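Acta de la reunión de seguimiento – equipo de recogida de datos de manipulación
Proyecto Alva, sala grande de Skarnstead
Mes: septiembre. Comienzo: 16:10

Preside: Hermenegildo Galindo
Toma el acta: Aishwarya Devadiga

1. Lectura del acta anterior

Se aprueba sin cambios, salvo una errata en el nombre de Zamham, que aparecía con dos emes y que ya queda corregida. Hermenegildo agradece a todo el grupo la paciencia de estas semanas, que han sido largas, y pide que lo primero que se trate sea el fallo de la pinza, porque es lo que a todos nos tiene un poco inquietos.

2. Fallo de cierre en la pinza de mano

Aishwarya resume lo sucedido. Durante una tanda de recogida de juguetes, la pinza número 8 se cerró sola con el gatillo suelto y pilló la yema del dedo a un compañero que estaba recolocando piezas. Fue un pellizco sin herida, se le puso frío y siguió la tarde con nosotros (gracias por el buen humor), pero queda anotado como incidente y así se ha comunicado a Grevance, que nos suministra las pinzas.

Revisado el registro, de las 2898 tomas guardadas hasta ese momento hay 104 en las que la apertura medida no coincide con la orden del gatillo. Casi todas son de la misma pinza. La hipótesis que más convence es un falso contacto en el conector del cable, que al tirar de él deja la señal a cero, y el mando interpreta ese cero como «cerrar». Se discute un buen rato si es culpa del conector o del programa – hay opiniones para todos los gustos – y se acuerda tratar las dos cosas, ya que una señal perdida nunca debería acabar en un cierre.

Se recuerda también que los cables largos por delante del cuerpo se enganchan con facilidad, y que al trabajar varias personas tan cerca un tirón lo puede dar cualquiera.
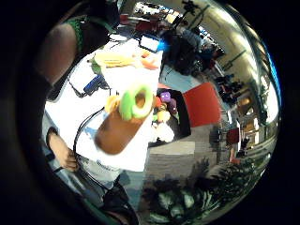

Los juguetes de colores siguen siendo el material de trabajo en la sala.

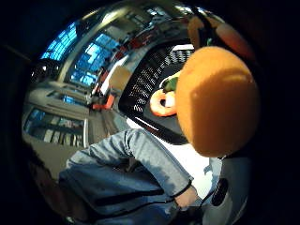 3. Medidas acordadas

– La pinza número 8 queda fuera de uso, con etiqueta roja, hasta que Grevance la devuelva revisada.
– Las demás se prueban antes de cada tanda: se mueve el conector con suavidad y se mira en pantalla que la apertura no salte.
– Se cambia el programa del mando para que, si se pierde la señal, la pinza se quede como está y suene un aviso. Lo prepara Hermenegildo.
– Para recolocar piezas se suelta antes el gatillo, se deja la pinza apoyada y se avisa en voz alta. Ya sabemos que parece una tontería, pero pedimos a todos que se haga siempre.
– Los cables se sujetan con una pinza de ropa o una cinta a la altura de la cintura.

4. Qué hacer con las tomas afectadas

Se propone borrarlas. Aishwarya prefiere apartarlas en una carpeta propia, pues pueden servir para comprobar que el arreglo funciona, y tras hablarlo se acepta. Habrá que repetir unas 200 tomas, contando también las que salieron bien en apariencia pero se hicieron en la misma tanda. Zamham, donde se guardan las copias, no recibirá nada nuevo hasta que se termine esa limpieza.

5. Ruegos y preguntas

Se pregunta si se puede seguir con la recogida entretanto. Sí, con las otras pinzas y siempre con la prueba previa hecha. Se pide además un botiquín en la propia sala, que ahora está al fondo del pasillo, y Hermenegildo se encarga de traerlo.

Se levanta la reunión a las 17:25. La próxima se convocará por correo cuando tengamos respuesta de Grevance.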